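3.2. Recogida de demostraciones por teleoperación

La guía manual, esto es, agarrar el brazo y llevarlo de paseo, tiene fama de intuitiva entre quienes no la han practicado una tarde entera. En un simulador presenta además el inconveniente de que no hay brazo que agarrar. Optamos por el control remoto con un mando de seis grados de libertad, conectado al entorno Grenavska, y dejamos la guía manual para el robot físico (sección 5).

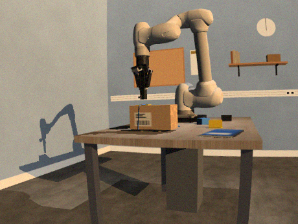 Figura 1. Aproximación vertical a la caja en Grenavska durante una demostración teleoperada.

Los operadores fueron Sarla Uniyal y Ayman Abdel Rahman, ambos con experiencia previa, aunque en estilos difícilmente conciliables. Uniyal desciende en línea recta; Abdel Rahman corrige la orientación hasta que la política aprendida hereda sus dudas. Para acotar esa diversidad fijamos una postura de paso obligado, con la pinza hacia abajo sobre la caja de cartón y una pequeña separación entre ambas. Los bloques y el objeto plano azul situados a la derecha de la caja actúan como distractores, papel que también desempeñaron con los operadores en las primeras sesiones. Grabamos 1000 demostraciones, de las que conservamos 837 tras aplicar el filtro de Benítez a las trayectorias con pausas superiores a 2000 ms.

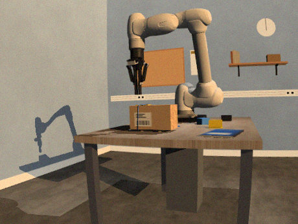
El filtro resultó más severo de lo previsto con las pausas que preceden al descenso, que un revisor benévolo llamaría deliberación. Meenakshi Joshi reetiquetó a mano 85 de los episodios descartados y encontró en ellos correcciones útiles, sobre todo giros tardíos de la muñeca. No los reincorporamos al conjunto principal; se usan únicamente en la ablación de la sección 4.3, donde se comparan con los episodios sin pausas.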